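Household Skills, Unit 4: Bags, Bins and Tubs
Course handout, Dondumdale Adult Learning Centre
Please bring this to the practical session in December.

4.1 What the unit covers

Last time we dealt with cupboards and shelf order. This unit is about the small containers that pass through a kitchen: carrier bags, the bins they end up in, and the plastic tubs that food comes in. You will need a clear table, a small bin with straight sides and two or three used carrier bags.

4.2 Carrier bags

Thin carrier bags tear at the handles first and along the bottom seam second. Before you keep one, shake it out over the sink and look at both places. A bag with a split seam goes in the soft plastics collection if your shop has one.

To store a bag, lay it on the table and smooth it from the base towards the handles so the air comes out. Fold it in half lengthways, then in half again, and roll it up. Do not write the size on the bag. Keep large and small bags in separate drawers or boxes.

4.3 Lining a bin

A carrier bag will do as a liner if it is wide enough to turn over the rim. Open it fully before you put it in. Push the base down to the bottom of the bin with your fist, then fold the top edge outwards and down on all sides. Aim for a turnover of two or three fingers' width. If the bag is too wide, take up the spare in a knot on the outside.

The Lehner bin we use in class holds a small carrier bag without a knot. The taller Stelix one needs a bag of the larger size. Prices are on the sheet at the back of the room.

Weigh a full liner once, so that you know what it feels like to lift. Ours came to 2463 grams, and the handles had started to stretch. For kitchen waste I would stop well short of that.

4.4 Tubs

Food tubs with a lid are worth keeping, but only for dry goods or leftovers. Wash in hot water, rinse, and leave upside down on a rack until quite dry. Take the label off if it is paper, or it will go soft at the next wash.

A tub marked 500 grams will not hold 500 grams of everything. In class we filled one Kornetti tub with rice and got 590 grams in, level with the rim. Try yours with flour and write down the result.

When moving an open tub, take it by two opposite walls, low down. Thin walls bend if you squeeze near the top.

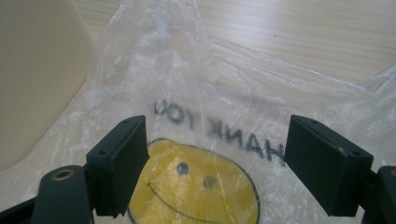
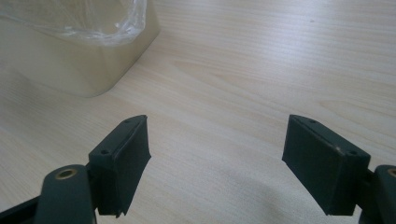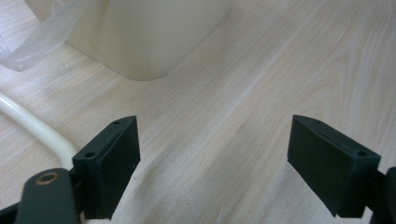
Wood-grain tabletop, seen in all four
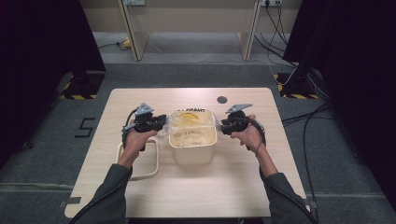 4.5 Wiping down

Do the table last. Clear everything off it, brush crumbs into your hand, then wipe along the grain with a damp cloth and again with a dry one. Sticky rings from tubs need a minute under the damp cloth before you rub. Do not use a scouring pad on a light wood finish.

4.6 For the practical

Line a bin, fold two bags and measure one tub with a dry food of your choice. Write your figures in the table on page 2 of the workbook. Spare workbooks are in the office; ask for stock number 2906.

Reading for next time: section 5, drawers.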